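Search this book
Search
Enter keyword or section number

Chapter 6
Soft Things: Cables, Cords and Other Trouble

If you have come along with us through the first five chapters, you now have an arm clamped to a bench that can find a wooden block, close on it, lift it and put it down again in a place you chose. That is a lovely thing to have built, and I hope you took a little time to enjoy it before turning the page. I ran mine back and forth with the same block for most of an evening, long after there was anything left to learn from it, simply for the pleasure of seeing it go.

Now we are going to take the block away. In this chapter the arm will work with cable, and I should warn you kindly at the start that a good deal of what you wrote for the block will have to be set aside for a while. Keep it in its own folder, though, as we come back to it in Section 6.4.

A block has a middle. You can measure to it, you can turn it a quarter of the way around and know just what it will look like, and when you lift one side the other side comes along. A cable has none of these good manners. Pull on one end and a loop somewhere else may tighten, or slide, or do nothing whatever. Set it down twice from the same height over the same spot and you will get two different heaps. The people at the Stasidden shared workshop, where much of this book was worked out on a long bench between the drill press and the coffee maker, got into the habit of calling any program that failed on its second try "a cable program," even when there was no cable in it.

6.1 Looking before you reach

Your first job is to choose where to put the fingers, and it is a bigger job than it sounds. With the camera at the wrist, the arm sees the heap from close up and sees its own fingers at the same time. This is a great help for lining things up, but it also means that the fingers, the cable and the shadows can all be dark shapes on the same pale table. A program that only looks for "dark" will happily try to pick up a shadow. (Mine did, with great confidence, all through one February.)

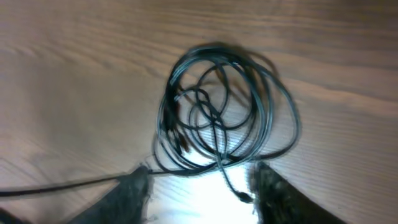
Figure 6.1 A tangled black cable on a wooden tabletop, seen from the wrist. The small plug or connector end lies between the two fingers.

Take a minute with Figure 6.1 before reading on, and try to decide for yourself where you would want the arm to take hold. Most readers go straight for the end between the fingers, and that is a sensible choice, as an end is the one part of a cable that belongs to only one strand. Look next at the long tail running off to the left, which passes just above the tip of the left finger. It makes a second candidate, being nicely clear of the heap, although we can't tell from this view where it finishes. The thick, dark gathering on the left side of the coil is the spot I would ask you to leave alone. Several strands lie together there, and fingers closing on that part could take hold of more than one of them.

Notice the light as well. The tabletop between the fingers is so bright that the grain washes out to white in the middle, and the plug stands out against it very sharply. Up along the top and right of the coil the shadow follows the strands closely enough that each seems to have a twin. So within one picture we have an easy place to find cable and a hard one, and a single brightness setting has to cope with both. We will make our peace with that in Section 6.2, where you will let the setting change from one part of the picture to another.

6.2 What you will need

Everything from Chapter 5 stays on the bench. To it, please add:

One thin cable you don't mind ruining, with a plug on at least one end
A lamp you can move
A matte cover for the table, in a plain light color
The Camenzind practice files, folder 6, which hold 100 pictures for testing your program away from the arm

Do unplug the practice cable at both ends before you begin, and leave it unplugged for the whole chapter. Keep the arm's own wiring tied back behind the clamp too — a program that is looking for cable will be delighted to find some.

If you are building at home on a kitchen table, as a good number of the Clitham evening group did, you can leave the cover off for your first tries. Wood grain makes the work harder in an interesting way, and it does you good to find out early how long, curving lines can fool a program that is hunting for a long, curving thing. Put the cover on when you start to lose patience. Save a few pictures of each kind, with the cover and without, and label them as you go, as Exercise 13 asks you to compare the two.

We begin with the lamp. Set it to one side of the table, low down, and have the arm hold still at its resting height while you open the program called Alley from your chapter folder.

Continue to 6.3
Comments (13)
Shared 1215 times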